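Print this page | E-mail this page

Speaker notes: Looking after the hand-held gripper pair
Daniyal Janjua, Friday session, Viresville

Start with the log sheet on the screen. We have 642 entries for this pair so far, and most of them are small: loose screws, dirty fingers, a label coming up at a corner. Say that the talk covers daily care only. Isla Whitcombe takes electronics after the break.

Fingers first. They come off for cleaning at the end of each day. Wipe with a damp cloth, then a dry one. Look inside the long cutouts. Lint packs in there and you won't see it from the front. Pass the spare finger around the room while you talk.

Fuzzy knits are the hardest thing we ask these to handle. Long pile gets between finger and mount, and after 10 garments you should stop and pull the fibers out with tweezers. Do not use a blade. We lost a set of fingers to that in September.

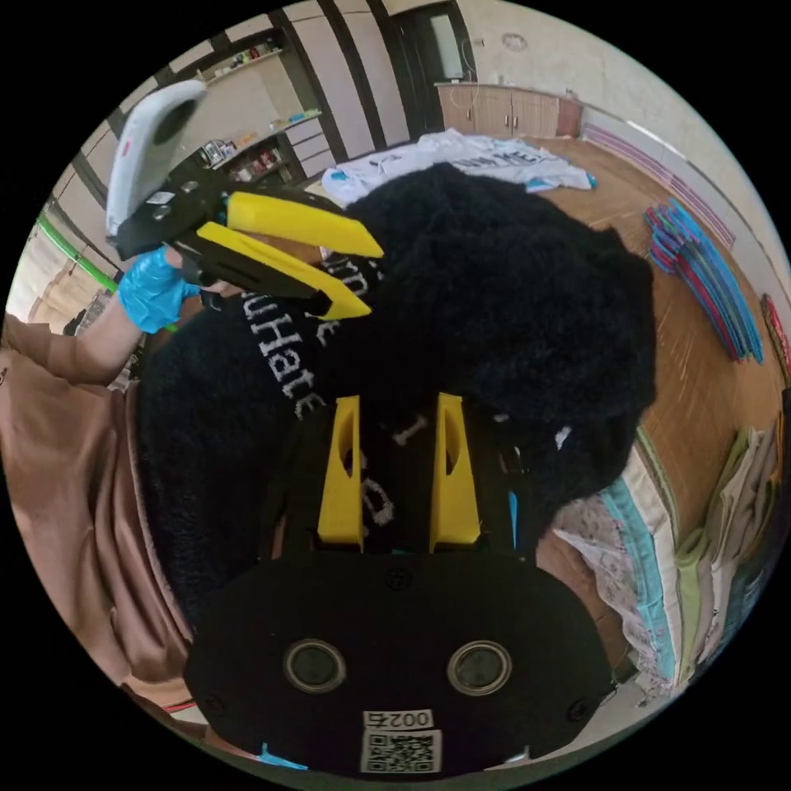

Both grippers on a black fuzzy garment. Unit label 0025 on the near plate.

Point to the label and the QR code under it. Scan the code before you write anything in the log. Bhavana found 80 entries filed under the wrong unit, all typed by hand.

Next, the plate screws. Check them by hand with the short driver, going around the rim in order. Snug is enough. If one keeps backing out, tag the unit and leave it on Parveen's shelf. Don't swap in a longer screw.

Finger alignment: close the gripper slowly on a strip of paper and pull. The paper should drag evenly on both sides. If it slips on one side, loosen the finger, reseat it and try again. Allow time for two people to come up and do this.

Finger sets are retired at 700 garments, worn or not. Anum keeps the count.

Gloves: change them when they pick up fiber, or it goes straight back on the grips.

Take questions. If someone asks about the Skandell mounts, we haven't tried them.

Related items
- Log sheet, blank
- Isla Whitcombe: Cables and connectors
- Bhavana Kaimal: Fixing unit numbers in old entries

Contact the workshop desk | Copyright Evau | Back to top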